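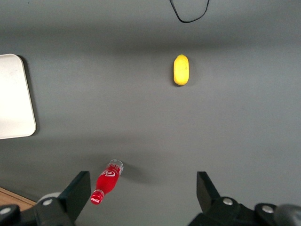

Cendgate Adult Learning
Drawing and Painting from Objects
Unit 3: Two objects on a grey ground

Notes for the session and for work at home

This unit follows on from the tone exercises in unit 2. You will need the five-step tone strip you made then, so please bring it, even if you were unhappy with it. Anyone who missed unit 2 can copy the strip from the Zusa course page and paint their own before the session.

The subject is a lemon and a small red Coca-Cola bottle laid on its side, on a plain grey surface, with a good deal of space between them. We look down on them from above. There is no cloth, no bowl and no background. Most of what you paint will be grey.

1. Looking down

In the first two units the objects stood at eye level and the back edge of the table gave you a horizontal line to measure from. Seen from above, that line goes. The table becomes a flat area that fills the paper, and the objects have to be placed by their distance from the edges and from each other.

Start with a small placing sketch, no bigger than a playing card. Draw the rectangle first. Mark the top and bottom of the lemon with two short strokes, then the cap end and the base end of the bottle. Join the two bottle marks with a straight line and compare its slope with the edge of your paper. Most people draw this line too close to upright or too close to level. Hold a pencil along it at arm's length and check.

Now look at the gap between the lemon and the bottle. Draw the gap as if it were an object. If its shape is right, the two things on either side of it will be in the right place.

2. The grey

A plain grey table is rarely one grey. In the set-up for this unit it is lighter across the middle and darker towards the top and bottom. The change is slow and there are no hard edges in it, so it is easy to miss until you screw your eyes up.

Mix three greys before you begin: a middle one, one a step lighter and one a step darker. Ultramarine and burnt umber with white will give all three. Keep the mixtures in separate wells and make plenty. Running out halfway and trying to match a dried grey is the commonest cause of patches in this exercise.

Lay the lightest band first and work outwards from it. If you are using watercolour, wet the paper and let the bands run into one another. If you are using gouache or acrylic, blend the joins with a soft damp brush and leave them alone once they start to dry.

3. The lemon

A lemon is a long oval with rounded ends, and the two ends are seldom the same. Ours is slightly broader at the bottom and has a tiny greenish-brown nub at the top. Draw a centre line from end to end before you draw the outline.

The yellow is strong, and this brings the main difficulty of the unit. Yellow is a light colour. Add black to it and it turns green, add too much brown and it looks dirty. For the shaded side try yellow ochre with a very small amount of violet. Test it on scrap paper first.

The shadow falls to the right and below. It is soft and grey, and it should be painted with the table and not added at the end. Where the lemon touches the table, the shadow is usually at its darkest – a thin line is enough.

There is faint mottling on the skin. Leave it until last. Three or four small touches will do more than a covering of dots.

4. The bottle

Treat the bottle as a cylinder with a narrowing end. Draw the axis, then the width at the body, the neck and the cap. The bottle lies on a diagonal, so the curves across it tilt as well. They should sit at right angles to the axis, whatever the edge of the paper is doing.

Most of the body is bright red. The base end is clear, and you will see something of what lies behind it. Paint the clear part as a set of small shapes in grey and white, copying each one where you find it.

Lettering. The script on the side curves with the bottle. Do not write it. Sketch the whole band of lettering as one white shape, get its slope and length right, then cut the red back in around it. The same goes for the script on the cap, which is small enough to be suggested with a couple of marks. In watercolour you can save the white with masking fluid, but let it dry fully before the red goes on.

Red and yellow against grey will both look stronger than you expect. Paint a small patch of each beside your middle grey before you commit to the full strength.

5. Materials

Paper: Cloltar heavyweight, or any paper that takes a wash without cockling
Pencil, HB or B, and a putty rubber
Lemon yellow, yellow ochre, cadmium red or similar, ultramarine, burnt umber, a violet, white
One flat brush for the ground, one round brush for the objects, one fine brush for the lettering
Water pot, rag, tone strip

Students using pastel should bring a mid-grey paper and may skip the mixing in section 2.

6. Work at home

Make a second painting with one round or oval object and one long object of your own. Put them on a plain surface and look from directly above. Keep them well apart. Write the order in which you laid your tones on the back of the sheet.

For looking, the picture library in the Thomas building has 1,652 plates, with still life in drawer 9. Plates can be taken to the reading table but not borrowed.

Bring both paintings to unit 4, dry and unframed.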